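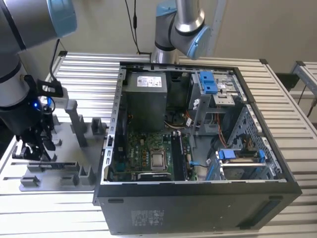
侧放的机箱，侧板已经拆了。

2026年4月22日，星期三，阴

早上六点多醒了，没再睡着。窗外有人在倒车，倒了很久。起来烧水，把昨天剩的米饭煮成粥，放了一点咸菜。粥煮得太稠，又加了半碗水。

今天主要的事是整理外公的信。上周末从母亲那里搬回来两个纸箱，一直放在门口，进出都要侧着身子。九点钟把箱子挪到餐桌边上，铺了旧报纸，一封一封往外拿。大部分信封的口已经发脆，邮票有些被剪掉了，应该是我小时候剪的，那时候集邮集了一阵子。

信多半是外公在Ellemley那几年写回来的。他在那边的一家厂里管仓库，厂名叫Drostari，信纸上印着抬头，蓝色的字。内容都很短，问家里的煤够不够，问外婆的腿，然后写天气。他写天气写得特别仔细，哪天起风，风从哪边来，河面什么时候结冰，都有。有一封写于十一月，整封信只有一件事：厂门口那棵树的叶子一夜之间全掉了，他早上扫了三遍。母亲说外公年轻时在气象站帮过忙，可能是那时候养成的习惯。这件事我以前不知道。

中午吃面。吃完犯困，在沙发上躺了二十分钟，没睡着，又起来接着弄。

我的办法是先按年份分堆，年份看不清的单独放。看不清的比想的多，邮戳糊了，外公自己又常常只写月和日。后来想到可以看他提到的事，比如外婆的腿是哪一年摔的，舅舅哪一年考上的中专，这样又认出来一些。还剩35封完全没有头绪，用橡皮筋扎起来，等下次母亲来的时候让她看。橡皮筋不敢扎太紧，上下各垫了一块硬纸板。

下午开始扫描。扫描仪是前年买的，Harkel牌，速度慢，盖子合不严，得用手压着。扫到第17封的时候旧台式机又死机了，屏幕停在那里不动，等了一会儿，只好长按电源键。重开以后前面的文件都在，最后一封得重扫。这台机器用了很多年，风扇声音越来越大，内存也小，扫描软件一开就卡。本来想年初换掉，后来钱花在修热水器上了，就拖到现在。

趁重启的工夫看了看怎么自己加内存。网上的说法不太一样，有的说先清灰，有的说先查主板型号。我连侧板都没拆过。 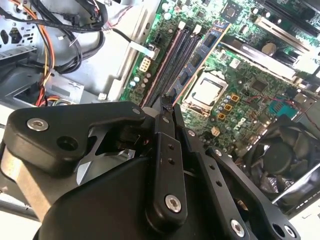 另一张，机箱里面，能看到主板那边。

后来干脆换了笔记本电脑来扫，接口不对，翻抽屉找转接头，找了半天，最后在装电池的盒子里。顺便把没电的电池挑出来，装了一小袋，明天带下楼扔。

扫到四点多，眼睛酸，停了。文件名我是这样起的：年份、月份、寄出的地方，最后加一个顺序号。年份不明的写四个零。本来想把信里的内容也逐字打出来，试了一封，外公的字连得厉害，“煤”和“棉”分不清，一封短信打了将近半个小时。这件事先放一放。

信封里还夹着别的东西。有一张收据，是在Juhász买的一双棉鞋，金额798，没有写是什么钱，那个年代一双鞋不会这么贵，可能是旧币，也可能798是货号。收据背面用铅笔画了一只脚的轮廓，大概是给外婆量尺码用的。我把自己的脚踩上去比了一下，小一圈。还有一片压干的叶子，一碰就掉渣，没敢再动，连信封一起放进了保鲜袋。

五点出门买菜。菜场快收了，青菜便宜，买了两把，又买了豆腐和一小块五花肉。卖豆腐的摊子换了位置，搬到了进门左手边。路上碰到下雨，不大，走快了几步，鞋面湿了一点。楼道的灯还是坏的，上星期就坏了，用手机照着上的楼。

晚饭做了豆腐烧肉，盐放多了，就着米饭还行。吃完给母亲打电话，说了收据的事。她说那双棉鞋她记得，黑色灯芯绒面的，外婆一直舍不得穿，后来给了她，她穿着上了两个冬天的班。问她价钱，她说谁还记得这个。又问外公在气象站那段是哪一年，她也说不准，说要去问舅舅。她让我别把信一直摊在桌上，怕潮。我说已经收起来了，其实还没有，挂了电话才去收。

收的时候重新数了一遍堆，把最早的几封放在最上面。纸箱底部受过潮，不想再用，换成了原来装毛毯的塑料箱，洗干净擦了两遍，晾在阳台门口，等干透了再装。信今晚先放在书架第二层，外面盖一块布。

腰有点疼，大概是坐久了。餐桌高度不合适，扫描仪放上去以后要抬着胳膊压盖子。明天试试放到矮柜上。

明天要做的：电池扔掉；给物业打电话说楼道灯；交燃气费；信接着扫，先扫纸张最脆的那些。舅舅那边等周末再打，他平时上晚班，白天在睡觉。

十点半，雨还在下。衣服没收，去收了。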